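# Calico (textile)
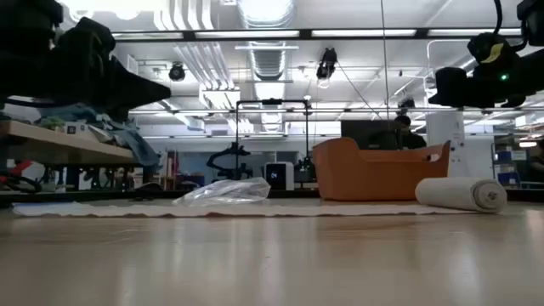 Calico is a plain-woven cotton cloth, usually sold unbleached and not fully processed. In Australia, Britain and New Zealand the word refers to the undyed fabric, which is cream or off-white and often shows small flecks of husk from the cotton seed. In the United States the same word normally means a cotton printed with a small, busy pattern, and the undyed cloth is called muslin. Cream-coloured fabric of this general kind is commonly stored as a roll and drawn out flat along a floor or table, as with the long strip and rolled end illustrated, before it is measured and cut. A torn or unfinished edge on such cloth will fray with handling.

## Name

The name comes from Calicut, the English form of Kozhikode, a port city on the Malabar Coast of south-western India. Cloth from the region was traded widely before European merchants began carrying it to their home markets in quantity. In early English usage "calico" could mean almost any cotton cloth from India, plain or printed. The narrower meanings developed later and separately, so the word still causes confusion in sewing patterns written for readers in another country.

## Trade and restriction

Printed and painted Indian cottons became popular in England during the 1600s. They were light, colourful and washable, and they competed with local wool and silk. Parliament passed laws in 1700 and 1721 that restricted the import, and then the use, of most printed calicoes. The second Act was repealed in 1774, by which time spinning and printing of cotton had become established in Britain. Lancashire later became the main centre of production.

## Manufacture

Calico is made in a plain weave, in which each weft yarn passes over and under the warp yarns one at a time. The cloth that comes off the loom is called greige or loomstate cloth. It may be sold in that condition, or it may be scoured, bleached, dyed or printed.

Loomstate calico often contains size, a starch or similar substance applied to the warp to protect it during weaving. The size makes new calico feel stiff. Most of it comes out in the first hot wash, and the fabric softens and shrinks at the same time. Dressmakers who intend to keep the finished article generally wash the cloth before cutting.

## Grades

Calico is described by weight, width and finish. The terms used by shops are not standardised, and one seller's "medium" may be another's "heavy".

- **Light** - used for linings, pressing cloths and straining.
- **Medium** - used for test garments, cushion inners and simple bags.
- **Heavy** - used for upholstery undercovers, aprons and stage drops.
- **Seeded** - any weight in which the husk flecks are left visible.

Pure calico is 100 per cent cotton. Some cheaper cloth sold under the name is a blend with polyester, which creases less but does not take natural dyes evenly.

## Uses

The best-known use in dressmaking is the toile, a trial version of a garment made up in inexpensive cloth so that the fit can be corrected. Toiles are marked directly with pencil or chalk, then unpicked and used as a pattern.

Calico bags have long been used by banks for coin and by millers and grocers for dry goods. Printed calico shopping bags became common in Australia as supermarkets moved away from single-use plastic. Other uses include bookbinding, patchwork backing, theatre scenery and the wrapping of puddings. A pudding cloth is normally boiled and floured before use, and must be free of any finish or dye.

## Dyeing and printing

Unbleached calico accepts most dyes suited to cotton, although its natural colour dulls pale shades. It should be scoured first, as leftover size and cotton wax prevent the dye from penetrating evenly. Plant dyes usually require a mordant such as alum. Block printing and screen printing are both practical on medium weights - the flecks in seeded cloth will show through light inks.

## Care

Untreated calico can be machine washed and ironed hot while slightly damp. Shrinkage varies with the weave and finish, and loosely woven cloth tends to shrink most. The fabric should be stored dry, as cotton is prone to mildew in humid conditions. Rolling avoids the sharp creases that form when heavier grades are kept folded.

## See also

- Canvas
- Chintz
- Muslin
- Plain weave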